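4.2 What guests told us about small inns

I'll start with the part that surprised me, because it changed how I read the rest of the survey. When we asked people why they went back to a small seaside inn, hardly anyone talked about the sea. They talked about the room. I had spent most of December reworking the beach questions (how far to the sand, how crowded, was there shade) and then people skipped right past them to tell us about the bed, the kettle and whether the window opened!

We had 734 completed forms from the two towns, Ivcombe and Ondgate. Of those, 102 came from guests who had stayed at the same inn more than once, and they're the group I care about most in this section. Iwona Bielecka and I read all of their written comments separately and then compared notes over far too much coffee. We disagreed on 33 of them, mostly over whether a remark such as "felt like my aunt's place" should go under comfort or under service. Iwona won most of those arguments, and I've used her coding in everything that follows.

Repeat guests in Ondgate wrote a lot about being left alone. They liked a key of their own, a side door, breakfast set out on a tray. In Ivcombe it went the other way, and people wanted the owner to remember them and ask how the drive was. I don't think this is down to price, as the inns charge much the same in both towns. My hunch is that it's about length of stay. Ivcombe guests tend to come for a week and Ondgate guests for a night or two on their way up the coast, so a chat at the desk means something different in each place.

Dudek's model of the returning guest (which I like a lot, and teach every year) would have us treat the room as a basic need, something people notice only when it goes wrong. Our comments don't fit that very well. People noticed bedspreads. They noticed a chair by the bed, and having somewhere to lay out their clothes before dinner. Seven guests used the word "home" with no prompting from us, and all of them were writing about the bedroom. Pitach makes a similar point about mountain lodges, though with interviews in place of a survey, and I'd love to see someone try both methods in the same town.

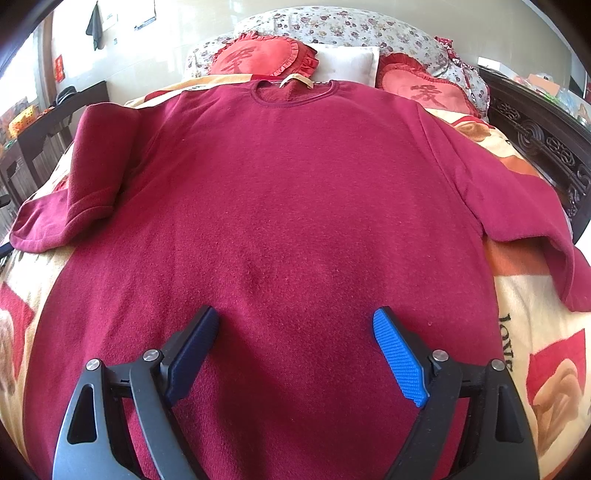
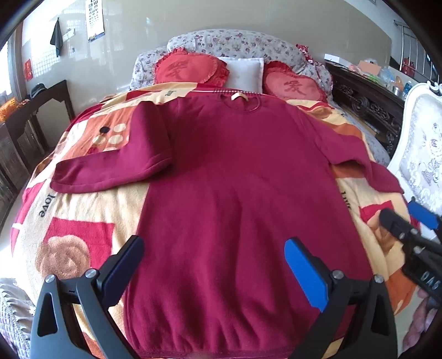
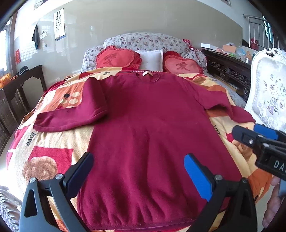

Figure 3. Long-sleeved red top spread out on a bed, three views.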